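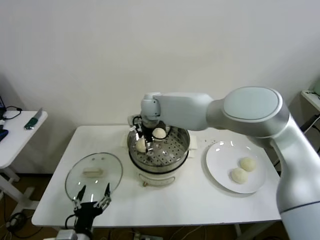 Puesto de vapor, brazo derecho sobre la cesta y plato a la derecha.

Lista de inspección — tarea «panecillos al vapor», celda Itus, taller de Flinstead
Revisa: Reiko Mizuno. Hoja 13, junio.

1. Vaporera estable en la mesa: SÍ.
2. Tapa fuera del recorrido del brazo derecho: SÍ. Está a la izquierda, pero cerca de la otra pinza. Pido dejar más distancia.
3. Cuchillo guardado antes de empezar: NO. Está en la mesa lateral, con un cable enrollado. Retirar.
4. Suelo libre de cables: NO. Hay regleta y cables debajo de la mesa. Fijar con canaleta.
5. Límite de fuerza de la pinza en 19 N: SÍ, leído en pantalla.
6. Parada de emergencia probada: SÍ, a las 9:40.

Comentario: en la serie anterior, de 80 intentos, 13 panes salieron aplastados. Para una cocina de casa me parece todavía demasiado — y siempre con una persona mirando. Repetir puntos 3 y 4 antes de la próxima serie.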